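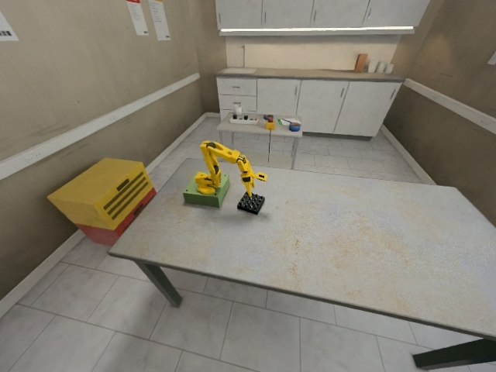 Yellow arm over a studded black block, in a small tiled room.

About Welby Tile & Grout

Welby Tile & Grout is a tile shop and installation company in Plillthorpe. We sell ceramic, porcelain and stone tile for kitchens, bathrooms, porches and workrooms, and we have our own crews who lay it.

The business was started by Dymphna Ó Dubhghaill, who had been setting tile for other contractors and wanted a place where customers could buy the material and hire the labor from the same people. The first shop was one room behind a paint store on Haldane Street. We moved to the present building when the paint store closed, and we opened a second counter in Drulthorpe to serve customers on the far side of the river.

There are now two installation crews and a small office staff. Dymphna still does most of the measuring visits herself. She will bring a level, a moisture meter and a box of samples, and the visit usually takes an hour. There is no charge for it within Plillthorpe or Drulthorpe.

What we carry

We keep 397 tiles on the sample wall, from plain white wall tile to large-format floor porcelain. Most of the plain colors are in stock. Special orders take up to 6 weeks, and we ask for a deposit when the order is placed. Unopened boxes of stock tile can be returned. Special orders cannot, so please take a sample home and look at it in your own light before you decide.

We also sell thinset, grout, backer board, spacers, trim and sealer. Tile saws can be rented by the day from the Haldane Street counter.

How we work

Every job starts with the floor or wall underneath. If it is soft, cracked or out of level, we fix that first and price it as a separate line on the estimate. Some customers would like to skip this step. We don't skip it, and we have turned down work over it.

Once the tile is down we leave it alone overnight before grouting. The crew lead comes back after the grout has cured to check the joints and seal them if the tile calls for it. Labor is covered for two years.

We take on small jobs, including single backsplashes and repairs. The minimum charge for a repair is $100, and matching old tile is part of the service when it can be matched — we keep a shelf of discontinued pieces for this.

Visiting

The Plillthorpe shop opens at 7:30 a.m. and the Drulthorpe counter at 9. Parking is behind both buildings. Bring room measurements if you have them, and a photo or sketch of anything awkward like a floor drain or a curved wall.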